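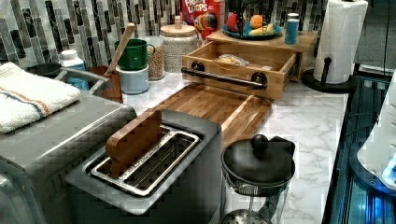
The kitchen counter used at the Narbridge open day, with a wooden block in the toaster.

The Narbridge open day is a yearly public event held in May at the Hundemeo robotics workshop in Illen. Its best-known part is the kitchen demonstration, in which a robot arm called Pyo handles household objects on a marble-patterned counter. A wooden block stands in for a slice of bread.

The demonstration was set up by Bo-ram Hong, who still runs it, and the arm's control software was written by Hipólito Navarrete. Each showing is limited to 50 visitors and there are 4 in the day, the first at 10 am. Groceries, a toaster and a wooden drawer share the counter – the layout is changed between showings.

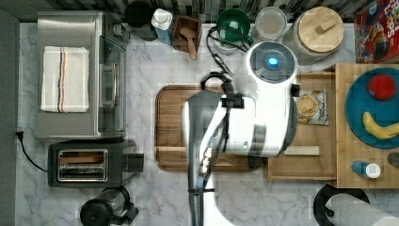
The arm over the cutting board, seen from above.

Total attendance at the open day, including the talks and the workshop tour, was around 2,000 at the most recent event. Entry is free, but places at the kitchen demonstration must be booked. A shorter version for school groups is held in the autumn.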